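About Kotthorpe

Kotthorpe gathers examples for people who train robots. Our staff do ordinary handling jobs with hand-held grippers, and each attempt is recorded from the gripper's side so that a learning system can be trained on it. We deliver the recordings sorted, checked and labelled.

The company was started by Kyriaki Michailidis and Shu-fen Wu, who had worked together on packing machinery and kept running into the same problem. The machines coped well with boxes and badly with anything soft. Programming a rule for every kind of bag was slow work, and most of the rules broke when the supplier changed the bag. Showing a system a lot of examples looked like a better use of the time, so they started making the examples themselves.

What we collect

Most of our work is tabletop handling: picking up, putting down, sorting, opening, passing from one hand to the other. We have 41 tasks in the current catalogue. Each one has a written sheet that says where the items start, what counts as finished and how much the layout should change between attempts.

Soft and see-through packaging is the largest group. A clear bag is hard for a camera to make out on a pale surface, and it rarely sits the same way twice. The set we call Lui is made up entirely of this kind of item and holds more than 475 hours of recordings. Fliltard is a smaller set for small hard parts, and we add to it when a client asks for a shape we haven't covered.

How we work

Operators work in shifts with a break every hour. Gripping for long stretches is tiring on the forearm, and tired operators move differently from fresh ones, which shows up in the data. New operators train for 5 days before anything they record goes into a set.

We keep failed attempts. A dropped item is labelled as dropped and stays in, unless the client wants it left out. Recordings are then looked over by 3 reviewers, each working alone, and any attempt they disagree on goes back to the operator who made it for an explanation.

Faces are blurred before a recording leaves the building. Everyone who works in the collection room has signed a consent form and can withdraw it.

Where we are

We moved to our present rooms in Kakden in February. There is more daylight than we had before, so lighting conditions are now written down at the start of each session. Clients are welcome to visit and try a gripper themselves. Please arrange a time with Shu-fen first, as we don't take visitors during recording for closed projects.

Page last updated May 13, 2025

Filed under: Company, Our people, Data collection

We use cookies to remember your settings and measure visits to this site. Accept all | Manage preferences

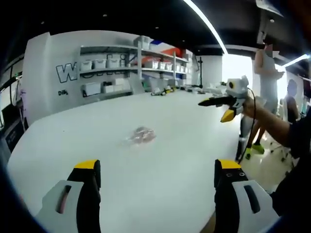
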